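Back from the open day at Tillden, writing this on the train with nineteen percent battery so forgive the state of it. Will tidy later. (Won't.)

For those who missed the last post, Tillden is the old woollen mill out past the rail yards, shut for years, now half of it running again as a working mill and the other half let out as studios. Open day once a year, gold coin at the gate, sausage sizzle, bring a hat. I'd been meaning to go forever. Finally went.

Got there early, still ended up parking on the verge a good walk back. Mud. Wore the wrong boots. Queue at the gate already and a bloke in hi-vis handing out maps that had been photocopied so many times the toilets had vanished. Found them eventually, behind the dyehouse, if you're going next year.

Started in the scouring shed because everyone else went straight to the looms. Good decision. The smell hits you first, lanolin and hot water and something like wet dog. Greasy fleece goes in one end in great brown clumps, through the bowls, out the other end looking like it belongs to a different animal. Kerstin Tangen ran our group through it, she's done thirty-odd jobs in the place and talks fast, which suited me. Water temperature is the whole game apparently. Too cool and the grease stays put, too hot and too much agitation and you've got felt. She had a lump of the felted stuff in her pocket from a bad morning and passed it round. Hard as a cricket ball.

They scour in small lots, 300 kilos is a big day. Mostly from growers who want their own clip back as yarn and are prepared to wait for it. Waiting list runs to next May. One lady in our group put her name down on the spot, she has alpacas, was told politely that alpaca is another conversation.

Then carding. Loud! Earplugs in a bucket by the door, take two pairs, the foam ones fall out. The big carder is called Dido, name painted on the side in cream letters, and she was going flat out. I could have stood there all morning. The web comes off the last roller like fog and gets split into strips and rubbed into rovings, and you can't see how anything that thin holds together, but it does. A kid in front of me asked what happens if you put your arm in and got a very frank answer.

Dido needs re-clothing, meaning new wire on the rollers. Costs a bomb. There was a tin for donations with a bit of the old wire taped to it. I put in a twenty.

Spinning frames next, only one running, the other in bits on the floor with tags tied on everything. Simão Lobo was doing the talking there and I liked him a lot, no patter, just answered what you asked. I asked about twist (I always ask about twist) and he pulled a length off the bobbin and let it kink back on itself and showed me how he reads it by eye. I've been doing it wrong at home. Far too much twist in my singles, which explains the socks.

By then I was starving. Sausage line was out past the gate so I skipped it and went up to the studio side to find the coffee cart, and got waylaid. 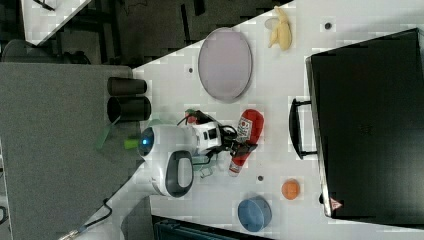

Colour is what I'd come for really, and the upstairs half was all colour people. Joana Amaral dyes for a couple of the knitwear labels and was giving a talk on why a shade looks right on the cone and wrong on the body. Standing room only, I was wedged by the door. Her thing is that everyone picks colours against white and then wears them against skin and denim and brick walls. She reckons you should pick them off ordinary stuff lying about. Took her at her word on the way out, because there was the banana on a white table near a plate that's lavender-grey in the middle and a bit darker grey round the rim, and that is my next colourwork yoke sorted. Yellow just for the one narrow band, greys doing the rest. Maybe a touch of red, I'll swatch it. She'd say swatch it twice.

Notes from her talk, as scribbled, some of it illegible:

Grey is never grey, find out what's under it. Lavender unders go cold in winter light.
Dye the wool a shade deeper than you want, it lifts when it's dry.
Acid dyes, citric is fine, vinegar stinks the house out.
Keep a bit of every batch with the recipe tied on. I don't do this. Must do this.
Something about walnuts?? ask.

Bought two skeins off the Eluven table, their sport weight in an undyed oatmeal, 509 metres between them if the labels are right. Not cheap. Lovely hand though, bit of crunch to it, and you can still smell the sheep if you shove your face in, which I did, in public. Nisha Bhardwaj was minding the stall and also has a pattern coming for that yarn, a plain vest with pockets. Pockets! I said I'd test knit it before she'd finished the sentence.

Weaving shed last and I'd left it too late. Tiago Henriques was just finishing the demo on the blanket loom, so I caught maybe five minutes, shuttle banging back and forth and the floor going under your feet. They're weaving travel rugs for the shop in a grey and navy check. Selvedges not perfect and he pointed that out himself. Twenty rugs went by lunch, none left when I got there. There's an order book.

Lunch in the end was from Tăng, the van by the back gate, rice paper rolls and a peanut sauce I'd have drunk from the tub. Sat on a wool bale to eat it. Got told off for sitting on a wool bale.

Grumbles. No seats anywhere for the older crowd. Signage hopeless. Stairs to the studios are steep with no lift so if that's a problem you'll be stuck with the ground floor, ring ahead and they'll bring some of the stalls down, I heard them doing it for someone. Card machine at the shop dropped out twice, take cash. And the carding shed tour should be it's own booking, far too many of us crammed behind the rope.

Would I go again, yes, tomorrow. Earlier, in better boots, and with a bag for the yarn instead of stuffing it down my jumper in the drizzle.

Photos of the skeins when the light's decent. Train's pulling in, got to run, will answer coments tonight.

Recent posts
Socks, second attempt (worse)
What I learned from unpicking a whole cardigan
Washing a fleece in the laundry tub
Drop spindle or wheel, my two cents
Moths. Again.
Yarn swap write-up and who took the mohair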